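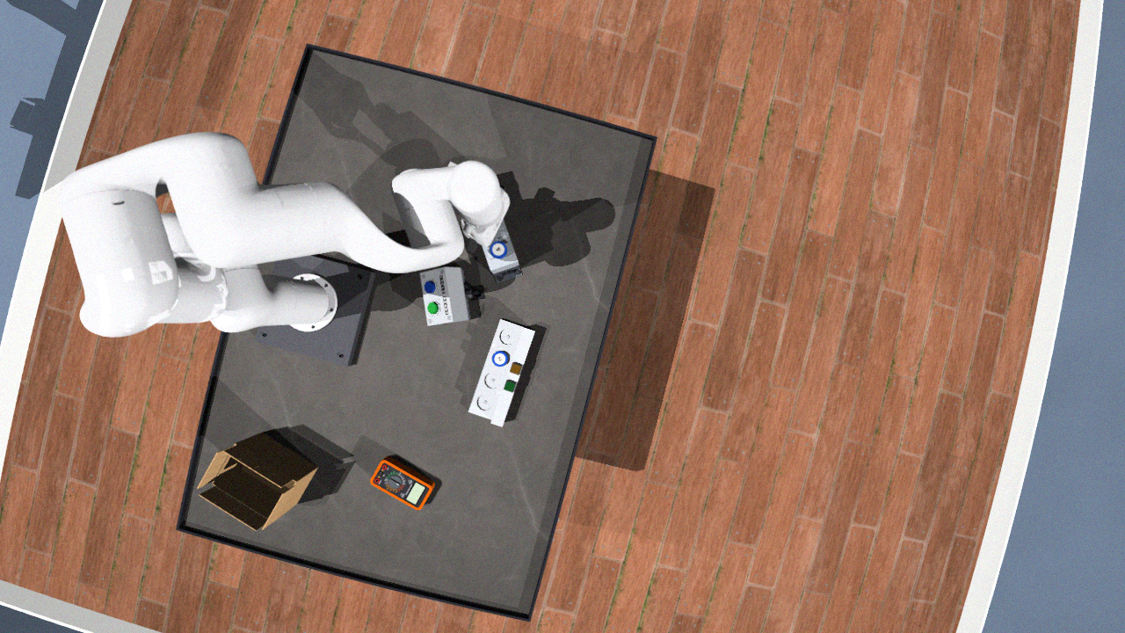
Do you have to sand an old wood floor to bare wood before you put new finish on it? Only when the old finish is worn through, or has something on it that new finish won't stick to. A floor that is dull and scratched but still sealed can usually be scuffed and recoated.

I did ours in March and a few people asked for the details, so I'm putting them in one thread. House in Brellonstead, oak strip floor, front room and hall and the small bedroom. A bit more than 400 square feet.

I had assumed for years that we needed a full sanding. The floor looked terrible. Gray haze in front of the couch, scratches all through the hall, a path from the door to the kitchen that you could see from the street at night.

Haze and scratches are mostly in the finish. The wood under it can be fine. What you want to find out is whether the finish is still doing its job.

Water test: put a few drops on the worst spot and wait five minutes. If the water sits there in a bead, you still have finish. If the wood turns dark, water is getting in and that area is bare.

Do it in several places. Mine beaded everywhere except a patch inside the front door, no bigger than a doormat.

Then check for wax. Rub a hidden spot with mineral spirits on a white rag. If the rag comes up yellow or brown and a little sticky, that's probably wax, and new polyurethane is likely to peel off it.

Also check for the "floor shine" stuff that comes in a bottle. Someone before us had used it in the bedroom closet and nowhere else. It got soft and cloudy under ammonia and water, and I had to strip it off with several rounds of the same and a lot of rags. Windows open for that. Never mix ammonia with bleach.

Age of the house matters too. Old finish can contain lead, and you don't want to make dust out of that. Our floor was put in during the nineties so I didn't test. In an older house I would have.

The person who talked me out of a full sanding was Nazma Bepari, who did the floors at my sister's place. I called her for a quote. She asked me to do the water test while we were on the phone, then told me to save my money.

Her reasoning: our floor has already been sanded at least once. You can tell at the heat register, where you pull the grate out and see the edge of the boards. There's only so much wood above the tongue, and each full sanding takes some of it.

So look at your register before you decide anything. If you can see nail heads in the field of the floor, that's another sign there isn't much left.

Costs, because that was the most common question. Buffer rental and screens from Mahrous came to $147. Everything together, with finish, applicator, tape, rags and pads, was $296.

I already had a shop vac and kneepads. If you have to buy those, add them in.

Order of work:
Empty the rooms
Vacuum, then vacuum again along the baseboards
Clean with a real floor cleaner, not soap
Let it dry overnight
Screen
Vacuum, tack
First coat
Light scuff, vacuum, tack
Second coat

Emptying the rooms took longer than any other step. The bookcases went in the kitchen and we ate standing up for most of a week. Shahnaz Abeysekara next door let us put the piano bench, two lamps and all the plants on her porch.

Take everything out of the closets as well. I tried to skip the hall closet and then had to stop with the buffer half done to drag out the coats and the vacuum cleaner boxes.

The buffer is the round kind you see in schools. It moves sideways when you raise or lower the handle. Lower goes one way, higher goes the other. I practiced in the garage on the concrete with a soft pad and no screen until I stopped hitting the wall.

A screen is a disk of abrasive mesh. Use a fine one. You're only trying to dull the surface so the next coat has something to grab. When it's right, the floor looks evenly flat and a little dusty. Shiny spots are spots you missed.

The buffer won't reach edges or corners. I did those by hand on my knees with a sanding sponge. It took most of an evening and I was tempted to quit at the bedroom. If finish peels, it often starts at an edge that didn't get scuffed.

For the bare patch at the door I sanded by hand with the grain, wiped it clean, and gave it a thin extra coat by itself the day before. It still reads slightly lighter than the boards around it. There's a mat on it now.

Deep scratches don't go away with this method. If your fingernail catches, it will still be there under the new coat, just shinier. We have one long gouge from the previous owner's refrigerator and it's the same as it ever was.

Stains don't go away either. Black marks from plant pots are in the wood. Pet stains, same thing. If those are what bothers you, a recoat will disappoint you.

Dust was less than I expected, but it was still dust. I taped plastic over the doorway to the stairs and turned the furnace off so it wouldn't blow. Turned it back on after screening, let the air settle overnight, then changed the filter.

Do not use a tack cloth with wax or oil in it under water-based finish. I used a microfiber cloth on a flat mop, barely damp. Go over the floor until the cloth comes up clean. Mine took four cloths.

I used Binik water-based in satin. I don't have strong feelings about it, it's what the store had in the size I needed. Read the can for whatever you buy. Mine said to stir and not shake, and to leave a couple of hours between coats.

Satin hides more than gloss. I had a gloss sample board sitting in the hall for a while and every bit of lint showed on it.

Oil-based is more amber and stays soft longer, and the smell is strong. Water-based stays clearer. On our floor, which had yellowed, the new coat didn't change the color much at all. It just looked like the same floor with a clean surface.

Plan your way out. I started at the far bedroom wall, worked along the boards, came down the hall and finished at the kitchen door. Keep a wet edge and don't stop in the middle of a run for any reason, including the phone.

Pour a narrow line, pull it with the applicator, feather the end. If you see a dry streak within a minute you can go back. After that leave it alone – I went back over one near the window too late and it dried with drag marks. The second coat covered most of it.

Socks were okay the next day. Furniture went back after three days, with felt pads on everything. The rug stayed rolled up for two weeks because the can said so.

I ran the dehumidifier in the basement the whole time but can't say if that made a difference upstairs.

Things I would do again: the garage practice, the extra vacuuming, buying one more screen than the rental counter suggested. Mahrous took the unused one back for a refund anyway.

Things I would do differently: start the edges first while I still had energy. Take the shoe molding off in the hall. I taped it and got finish on it in two places.

Someone asked about engineered floors. I don't know. Some can be recoated and some have a factory finish that nothing sticks to well. Try a small area in a closet, let it cure, then put tape on it and pull. If finish comes up with the tape, stop.

Someone else asked whether to hire it out. Nazma's price for a recoat was fair and she would have been done in a day. I had the week off. If you don't, or your knees are bad, hire it.

For cleaning since then: dry microfiber mop most days, damp one when it needs it. No vinegar, no steam. Grit from shoes does the most damage in our hall, so there's a tray by the door.

Next is the upstairs landing in my sister's house on Brernmont, which failed the water test in three spots. That one will have to be sanded and I'm leaving it to Nazma.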